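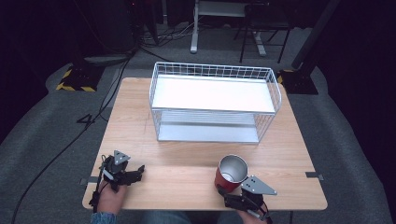
Figure 1. Two-level wire rack on a wood-grain table.

Customer Feedback After Delivery: A Study of Response Timing at Whitelaw
Student Project Report, Business Administration
Submitted 12/05/2025

1. Purpose

The project examined whether the timing of a feedback request affects the number and usefulness of the replies a small retailer receives. Whitelaw, a mail-order seller of household storage goods, agreed to take part. The company had previously sent one survey to every customer each January and had no regular contact with buyers during the rest of the year.

2. Method

A short survey was sent to 800 customers who had ordered from either the Cenon or the Trollura product line. Customers were divided evenly into 2 groups. The first group received the survey one day after delivery, and the second received it three weeks after delivery. Both groups answered the same four questions, the last of which was open and allowed a written reply of any length. Messages were sent and replies were stored using Drusitik, the software already in place at the company.

Each written reply was read by two members of the project team and assigned to one subject: ordering, delivery, assembly, product use, or returns. Where the two readers disagreed, the reply was discussed until a single subject was chosen.

3. Results

A total of 397 customers returned the survey. Replies from the first group were more numerous but dealt mainly with delivery and packaging. Many of these customers left the open question blank or stated that they had not yet used the product. The second group wrote longer answers, and most of their comments concerned assembly instructions and daily use.

Nineteen replies could not be assigned to a subject – most of these were single words – and were left out of the comparison by subject. They remain in the response total.

4. Limits of the Study

Only customers with a valid email address were included. Telephone orders, which Whitelaw records separately, were not covered. The project did not measure whether customers who replied later placed another order.

5. Recommendations

The project team recommends that Whitelaw send one delivery question on the day after arrival and hold the product questions for three weeks. The January survey should be kept for one more year so that results can be compared. Written replies should be passed to the product staff monthly – the present practice is to file them without review.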